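Prutamen: the study room set, notes and README

Version in this folder: the June one

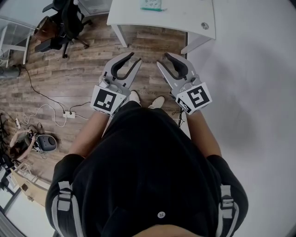 Hello, and thanks for downloading this! Prutamen is a set of short written notes about one room, the small study at the Hallton building, and the things that live in it: desk, office chair, cables, bags, all the ordinary clutter of a place where people work. I started it because I wanted to know how people describe a working room when they aren't trying to sell it or let it, and it grew. There are 504 notes in it now, written by me and by Dagný Vigfúsdóttir, who has far more patience with cables than I do.

I'm Arif Pelupessy, by the way, and most of the spelling mistakes are mine.

What's in the folder

notes.csv has one note per row. Open it in any spreadsheet program and it should behave (if the accents in Dagný's name go funny, tell the import box it's UTF-8).

rooms.txt is the long version of how we divide up the study. Only one room, I know, but the file was named when I still thought we'd do the kitchen as well.

words.txt is our word list. More on that below, it caused arguments.

old/ is what it sounds like. The first 80 notes are in there in their original form, before we agreed on anything, and they're a bit of a mess. They are also in notes.csv in tidied form, so please don't add the two together and think you have more than you do.

Columns in notes.csv

note_id: a plain number, counting up from 1.

writer: AP or DV.

zone: desk, seat, floor, window or wall. One zone per note, even when the thing straddles two.

thing: the main thing the note is about, in the singular, lower case.

text: the note itself. Mostly one or two sentences, though Dagný has one on the desk that goes on for 200 words and I wouldn't let her cut it.

state: in use, put away, left out, or blank. Blank means the writer didn't say. It does not mean put away! I got this wrong myself when I first sorted the file and had to go back over the lot.

remark: anything else. Plenty of these are grumbles.

The zones

Desk is the easy one. It's a white desk with a metal leg, and there's a round grey grommet near one corner that was meant to take the cables down through the top and keep everything neat. The notes have a lot to say about that grommet. Anything standing or lying on the desk goes in this zone, and so does anything stuck to the underside of it.

Seat is the black office chair plus whatever has been put on it or leant up against it. We had a long back and forth about the brown leather thing beside the chair. I called it a cushion, Dagný called it a bag, and for a while both words were in the file for the same object and it looked as if we owned two. It's now "brown leather item" in the thing column, and you'll find our separate opinions in the remarks, unedited.

Floor is by far the biggest zone. The floor has a wood grain to it, which makes dropped screws surprisingly hard to find (see notes 311 to 316, all written in the same bad mood). Power strips, cables, bags that haven't been unpacked, shoes when someone has taken them off, it all ends up under floor. If a cable starts on the desk and finishes at the power strip, it counts as floor. I know you could argue it the other way. We went by where most of it lies.

Window takes in the glass and the white unit next to it, which one of us says is a shelf and the other says is a cabinet. In the file it's "white unit". You may be seeing a pattern by now.

Wall is nearly empty. There's a lot of plain white on that side of the room and not much to say about it, though Dagný managed a rather nice one about the light there late on a Friday.

How the notes were written

Each of us stood or sat in the study and wrote down what was there, in our own words, without moving anything first. That last bit matters more than I'd realised. The very early notes were done after a tidy-up, and they read like a furniture catalogue: desk, chair, white unit, done. Once we stopped tidying beforehand the notes got longer and much more fun to read, and cables went from hardly being mentioned to being in every other line.

We gave ourselves 50 minutes a go and then stopped, finished or not, so some notes break off. I've left those as they are and put "stopped" in the remark column.

Then we swapped and read each other's. Where we disagreed about a fact (is it plugged in, is it grey or silver) we went and looked together. Where it was a matter of taste, both versions stayed.

The word list

words.txt is short, and I'd ask you to read it before you search for anything. A few that catch people out:

"Strip" on its own always means the power strip. Strips of colour or tape are called bands, or at least they should be. I've found a few that slipped through and there'll be others.

"Lead" and "cable" are used for the same thing. I say lead, Dagný says cable, and we decided life was too short. Search for both.

"Stand" covers anything thin and upright that holds something else up. A tripod is a tripod though, and stays that way even when it's folded and lying with a bag.

"Panel" and "wall" got mixed up in the early notes. If it's big, flat and white, check both.

"Puda" turns up now and again in Dagný's notes. It's her name for the catch-all bag where odds and ends get put when nobody can face sorting them. It isn't a brand, please don't go looking for one.

Things I'd watch out for

It's one room, seen by two people who use it all the time. We've stopped noticing certain things. The ceiling gets a single mention in the whole file, and I couldn't tell you from the notes what the door looks like.

Colours are by eye. Grey in particular is doing a great deal of work, and pale green was written as mint, sage and "sort of hospital" before I evened it out. The original words are still in old/ for the first batch, if you like that kind of thing (I do).

Positions are given from the writer's point of view, so left and right depend on where the person was standing. In the later notes we say which way we were facing. In the earlier ones you have to guess, sorry.

The same object can turn up in lots of notes. Please don't use the file to work out how many of anything the room holds. The long black cable must be in there dozens of times on its own account.

Using it

Do what you like with it. Teach with it, pull it apart, write a story set among the power leads. If you publish something, a line naming the two of us and the Prutamen set would be lovely. A teacher at the Mogensen evening school has used the floor notes for a lesson on prepositions, and apparently "behind", "beside" and "under" came up so often that she ran out of board.

If you want to add notes of your own from a different room, keep the columns the same and send me the file separately so I can put it in a folder under your name. Don't paste rows into notes.csv, the numbering goes wrong and it takes me an evening to put right.

Changes since the last version

Split "desk" and "floor" properly for cables.
Took out three notes that were shopping lists.
Put the missing writer initials in, apart from note 97, which neither of us will own up to.
Changed "white shelf" and "white cabinet" to "white unit" all the way through.
Added a blank line at the end of words.txt, because Dagný's editor complains without it.

Still to do

The window zone needs more notes, morning ones especially. Somebody should also sort out the remark column, where grumbles and useful corrections are all jumbled together. I've started splitting it in two and got as far as note 140.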